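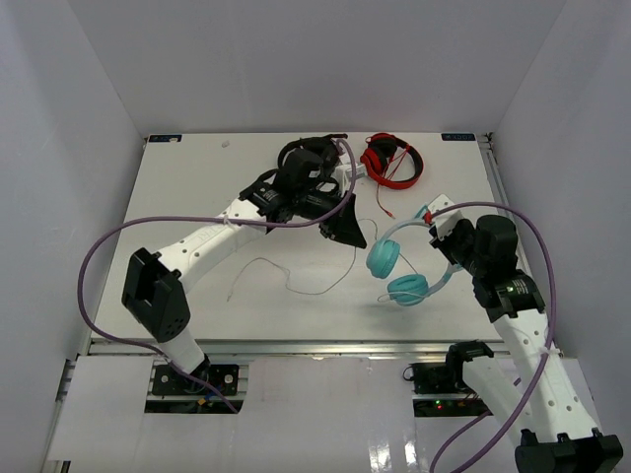 Häufige Fragen zu meinen Nachfüllheften und Ordnerregistern

Hallo und schön, dass ihr hier gelandet seid! Ich bin Catalina Ledesma und verkaufe in meinem kleinen Onlineshop Papier, Ringbücher, Register und alles, was man zum Ablegen braucht. Weil mir immer wieder dieselben Sachen geschrieben werden, habe ich die Antworten hier gesammelt. Zuletzt ergänzt am 25. Sep. 2021.

Passen die Brakutex-Einlagen in jedes Ringbuch?

In jedes leider nicht. Die Einlagen in A5 haben eine Sechsfachlochung, die in A4 eine Vierfachlochung. Wer ein Ringbuch mit nur zwei Ringen hat, kann die A4-Blätter trotzdem nehmen, dann bleiben die äußeren Löcher eben frei (mache ich bei meinen Kontoauszügen seit Jahren so). Bei älteren Ringbüchern aus den USA stimmen die Abstände nicht, da hilft nur selber lochen.

Wie viele Blätter sind in einer Packung?

In der kleinen sind 40 Blatt, in der großen Vorratspackung 700. Die große lohnt sich, wenn ihr wirklich viel schreibt oder euch mit Kollegen zusammentut. Sie ist schwer! Bitte nicht an einer Ecke aus dem Karton ziehen, die Banderole reißt sonst.

Kann ich mit Füller darauf schreiben?

Ja, und sogar ziemlich gut. Ich schreibe selbst mit einer mittleren Feder und es drückt nichts durch. Mit sehr nassen, breiten Federn sieht man auf der Rückseite einen leichten Schatten. Bei Filzstiften kommt es auf den Stift an, die dicken alkoholischen Marker gehen durch, das muss ich ganz klar sagen. Wenn ihr unsicher seid, bestellt das Probeblatt für den Warenkorb dazu, es kostet nichts.

Was ist der Unterschied zwischen den Registern von Aravena und Drakance?

Die Aravena-Register sind aus Karton und haben 20 Fächer mit bedruckten Taben. Die lassen sich mit Bleistift beschriften und wieder ausradieren. Die von Drakance sind aus Kunststoff, da schiebt man kleine Papierstreifen in die Fenster. Ich persönlich mag Karton lieber, weil er leiser ist (ja, beim Blättern!), aber in der Werkstatt oder in der Küche würde ich Kunststoff nehmen. Die Streifen gibt es auch einzeln zum Nachkaufen, falls ihr euch verschrieben habt.

Kann man die Kartonregister ins Altpapier geben?

Ja, komplett. Die Verstärkung am Lochrand ist ebenfalls aus Papier. Bei der älteren Ausführung war dort noch eine Folie aufgeklebt, die zieht ihr bitte vorher ab. Ihr erkennt sie daran, dass der Rand glänzt.

Ich suche einen Locher, der mehr als ein paar Blätter schafft. Habt ihr so was?

Den Parkico mit langem Hebel. Darren Wragg, der bei mir das Lager macht, hat ihn eine Zeit lang für alle Lieferscheine benutzt und will seitdem keinen anderen mehr. Wichtig ist, den Auffangbehälter rechtzeitig zu leeren, sonst verklemmen die Schnipsel unter den Stempeln. Die Anschlagschiene lässt sich auf A4, A5 und A6 einstellen. Meine hakt manchmal bei A6, dann einmal kräftig rausziehen und neu reinschieben.

Wann gibt es wieder die linierten Einlagen in Hellgrau?

Die waren im März weg, viel schneller als gedacht! 1.052 Packungen hatte ich bestellt und dachte, das reicht ewig. Eine neue Lieferung ist angefragt, einen Termin habe ich noch nicht. Tragt euch auf der Artikelseite in die Liste ein, dann bekommt ihr eine Mail. Kariert und blanko sind lieferbar.

Kann ich auf Rechnung bezahlen?

Schulen, Vereine und Büros ja, ab der ersten Bestellung. Privatkunden ab der zweiten. Sonst gehen Lastschrift, Überweisung und Karte. Wenn auf der Rechnung eine Kostenstelle oder Bestellnummer stehen soll, schreibt sie bitte ins Bemerkungsfeld, nachträglich ändern ist für mich ein Riesengefummel.

Meine Packung kam mit geknickten Ecken an. Was jetzt?

Oje, tut mir leid! Schickt mir ein Foto vom Karton und eines von den Blättern, dann geht am nächsten Werktag Ersatz raus. Die geknickten Blätter könnt ihr behalten, für Einkaufszettel taugen sie allemal.

Wie kann ich zurückschicken, was ich nicht brauche?

Ungeöffnete Packungen nehme ich innerhalb von 30 Tagen zurück. Das Etikett bekommt ihr per Mail von Sawsan Akl, die sich um die Retouren kümmert. Angebrochene Packungen gehen leider nicht, mit Ausnahme der Register, wenn nichts draufsteht.

Bedruckt ihr Register auch mit eigenen Begriffen?

Bei den Kartonregistern ja. Schickt mir die Liste am besten als einfache Textdatei, ein Begriff pro Zeile, und lest sie vorher noch mal durch, ich drucke das genau so, wie es da steht. Länger als 18 Zeichen sollte ein Begriff nicht sein, sonst wird die Schrift winzig. Umlaute sind kein Problem.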